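Working from the Kitchen Table: Guidance for Freelance Contributors

Issued by the Hindell Writers' Centre
Last reviewed 23 September 2025

Many members of the Centre write for magazines and newspapers from home, and for a good number of them the desk is also the place where the household eats. The following tips have been gathered from members' replies to our June questionnaire and edited by Guilan Meng. They concern the practical side of keeping paid writing in order in a room that has other uses.

Clearing and setting up

Clear the table fully before work begins. Crockery, post and shopping should go to a worktop or cupboard and should not be pushed to one end, where they tend to creep back. Wipe the surface and let it dry before any paper is put down. Contracts and signed letters should be kept in a lidded box, away from the cooker and the sink.

A single tray will hold most of what a working writer needs: notebook, pens, charger, diary and the current commission sheet. The tray can be lifted away at mealtimes and brought back as it was. Members who share a table with children may prefer a box with a catch.

Keeping a record of pitches

Every pitch should be written down on the day it is sent. A plain card for each one is enough, giving the name of the publication, the working title, the date and the reply when it comes. Cards may be kept in a recipe box, with dividers marked Sent, Accepted, Declined and Paid. A box of the usual size takes 200 cards, and most members found that this lasted them well over a year.

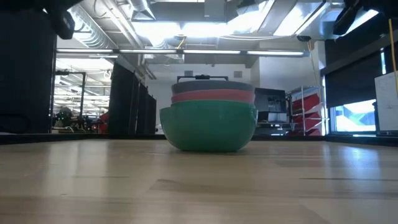
Where an editor has not replied, a short and polite reminder is acceptable after 10 working days. Note the reminder on the back of the card. Should there be no answer to the reminder, the idea may be offered elsewhere, unless the publication's own guidelines ask for longer.

The inside of a cupboard door is a useful place for deadlines. Fix one sheet for the month, in large writing, and cross off each piece when it has been filed. Avoid sticky notes near a kettle — steam loosens them, and they are easily lost behind the units.

Receipts and expenses

Receipts fade quickly in a warm kitchen. Photograph them on the day, then put the originals in an envelope marked with the month. Postage, stationery and travel to interviews should be kept in separate envelopes. Members writing for more than one title, for instance Saltach and the Dekness Quarterly, should also write the name of the commission on each receipt.

Reading drafts aloud

A short piece of 100 to 160 words can be read aloud while standing, with the page propped against a cookbook stand. Longer features are better printed and read in sections, with a pencil to hand. Switch off the extractor fan and the radio first. Corrections should be typed up before the table is cleared for the evening — loose pages are seldom in the same order the next morning.

Members wishing to add a tip to the next edition should leave it in writing at the Centre's front desk, marked for the attention of Guilan Meng.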